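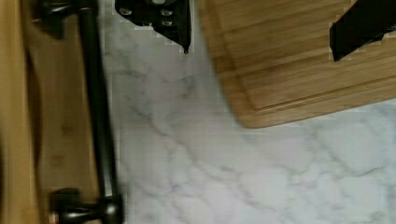
Print this message | E-mail this message
5 March 2022
By Taner Ateş

Re: [imum-list] Drilier kitchen arm, anyone bought in yet?

Yalçınkaya wrote:
> Hellden have sent me the quote for the Drilier service. 218 a month
> per arm, 90 for the setup call, 3 months minimum. They say it will
> clear and set a normal home counter with no changes to the
> room. I'm tempted. Is there any reason not to sign before May?

I can think of a few. I've been through the same quote and the material that came with it, and I wouldn't sign on what's there.

"A normal home counter" is doing a lot of work in that sentence. The counter in their pictures has marble veining all over it, a busy tile wall behind, jars and canisters lined up at the back and a toaster oven taking up one side. Fine, that's a fair kitchen, I'll give them that. But the job itself is one small bowl and one cutting board with plenty of free space on it. I want to see a sink full of plates, or a pan with a loose lid. 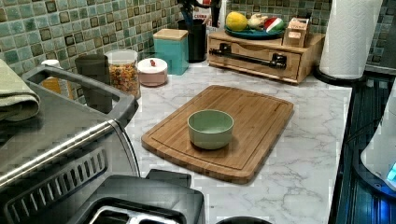
What I'd ask Hellden before paying

1. How many tries per success? The brochure has a success rate but doesn't say who reset the counter between tries, or how often.

2. What happens to the cables? Mine would be in the butter inside a day. "No changes to the room" can't be right if I have to keep part of the counter clear for them.

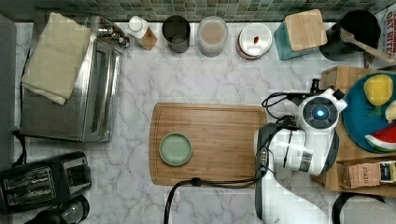

Arm at the right of the board, with a black cable over the board's lower edge.

3. Does the monthly price cover someone coming out? My copy of the quote says 238, not 218, and the only difference I can find is a line called "extended support." I wrote to ask what that is and got a link to the same brochure.

4. Will it open anything? There are long bar handles on the cupboard and the bread box, and the sales page talks about "full kitchen access." I couldn't find one sentence in the contract that promises a door or a drawer.

On reach, I'm not convinced either. They put the bowl out in the open, in the middle of the board.

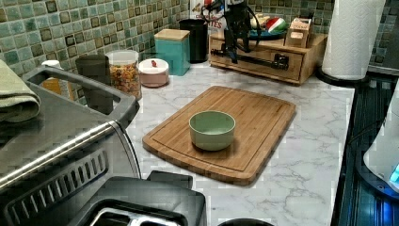
Put it back behind the pasta jar and we'd learn something. Same with the paper towels. Can it tear one off? I asked that too and haven't heard.

If you do go ahead, get them to run it in your own kitchen first, with your own dishes, and hold back the setup fee until they have. And please post what they say about the 238. I'd like to know if it's just me.

Taner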